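Sports Law and Media, Handout 4
When an Athlete Is Stopped at the Airport
Instructor: Delphine Whitfield

Welcome back, everyone! Last week we got a little tangled up in contract language, so I want to slow down and spend our 90 minutes on something that sounds simple and really isn't, namely what a team, a league and a reporter each know in the first hours after a player is detained with something in a bag that shouldn't be there.

Start with the words themselves. Detained, cited, arrested and charged are four different things, and you'd be surprised how often they get swapped around in a headline (I have done it myself, in my newspaper days, and I still blush). A person can be detained and sent home. A person can be cited and never see the inside of a cell. Please keep a small list of these in the front of your notebook.

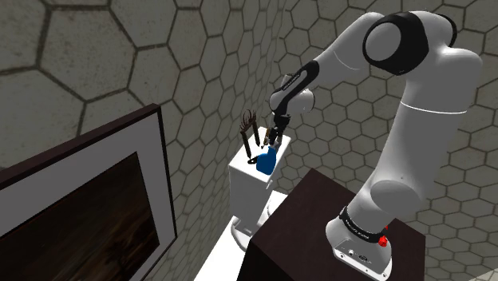 Birkari, October

Our case for today is Rafferty Zamora, a backup goalkeeper who was stopped at security at 9 in the morning with a folding knife in his boot bag. He told officers he used it to cut tape and had forgotten it was there. He missed the team flight, paid a fine of 800 dollars and played the next match. That is the whole story as far as the law goes — but the club put out two statements, and the second one contradicted the first.

Read both statements before you read the police report. Then ask yourself who is speaking in each line. "Zamora forgot the knife" is a claim about what was in his head. "Zamora told officers he forgot the knife" is a claim about what he said, and a reporter holding the report can stand behind it.

Anika Lyons covered the story for the local paper and will visit us in the second half. She has kindly agreed to talk about the phone calls she made that morning, including the ones that went nowhere, so do bring questions!

For next time: write 40 lines on the club's second statement, and read the Peeters chapter on morals clauses, skipping the tables.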